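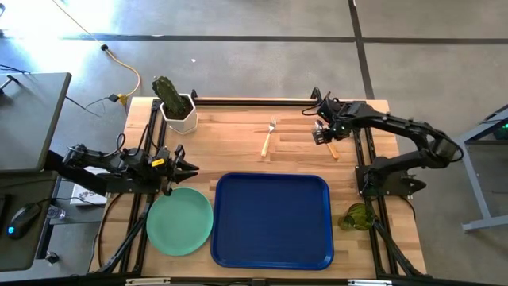 Chapter 3
Setting a Table with What You Have

By Faustine Guillot

My first job in food service was at a lunch room called Fallgate, and on my first morning I was handed a stack of plates and told to "lay up the long table." I had no idea what that meant. I put a plate in front of each chair, dropped a fork on top of each plate, and went to look for someone to tell me I was finished. I wasn't finished. I got sent back three times before the first guests came in, and I still remember how hot my ears were.

So if you've never set a table for anyone but yourself, you're in good company, and you can relax. We aren't going to start with white cloths and five kinds of wineglass. Those come in Chapter 6. We're going to start with a plate, a fork, a spoon, a glass, a tray and a plant, and I want you to get really comfortable with those before you touch anything fancier.

What you will learn

By the end of the chapter you should be able to:
— lay a simple place setting from memory
— choose a tray that fits the job
— mix colors on a table without making it look like a yard sale
— pick a centerpiece that people can see past

Words to know: place setting, cover, rim, flatware, centerpiece, sight line

Flatware is just the forks, knives and spoons. A cover is everything one person needs in front of them, and yes, it's a funny word for it (I said "place" for years and everybody understood me fine). The other words I'll explain when we bump into them.

Start with the plate

Put the plate down first, always. Everything else takes its position from the plate, so if you begin with the fork you'll end up shuffling things sideways all the way down the table. Leave a thumb's width between the plate and the edge of the table. Fork to the left, spoon to the right, handles toward the person who's going to sit there. The glass goes above the spoon.

That's a cover for soup or stew and a bit of something on the side, and it will get you through a surprising number of lunches! Add a knife between the plate and the spoon when there's something to cut, with the blade facing the plate.

Try it once slowly. Then clear it all away and lay it again without looking at the page. My students at Imholm set 20 covers in a row on their second day, and by the last few they're usually talking about something else entirely while their hands get on with it.

A word about color

I love a mixed table. A mint-green plate, a dark blue tray, an olive-green glass and flatware with orange handles can sit together very happily, mostly thanks to the blues and greens being close cousins and the orange being used in small amounts. Swap it around, with orange plates and little green handles, and you'll have a much louder lunch. Neither one is wrong. Just decide on purpose which color gets the most room.

If you're buying secondhand, bring one plate along with you and hold things up next to it. I once came home with 52 saucers in a blue I would have sworn matched my bowls. It did not.

Bowls and plants in the middle

A big shallow bowl is about the most useful thing you can own. It holds salad, bread, fruit, or nothing at all, and it still looks like you made an effort. The one I'd pick for this chapter is teal, wide, and plain on the outside, with a tall ribbed cactus in a white pot for company. Something bright lime green makes a nice jolt of color behind it.

Now, the cactus. A tall plant is fine as long as it isn't between two people who want to talk. Sit down in each chair and look across — that's your sight line. If there's a plant where your neighbor's face should be, slide it to a corner or down to the end. And keep anything spiny well away from the side where people reach for the bread.

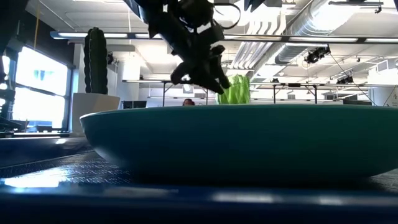 Before You Go On

Clear a table at home or in the classroom and gather one plate, one fork, one spoon, one glass, a tray and something for the middle. They don't need to match. Then work through the following in your notebook.

1. Lay one cover and sketch it from above. Label each piece.
2. Carry the whole cover away on the tray in a single trip. Write down which piece went on first and whether you'd do it that way again.
3. Move your centerpiece to two other spots. Sit down each time and note what you can see across the table.
4. Trade the plate for one in another color and write a sentence or two about what changed.

Keep your sketch. You'll need it again on page 84, where we add the knife, the napkin and a second glass.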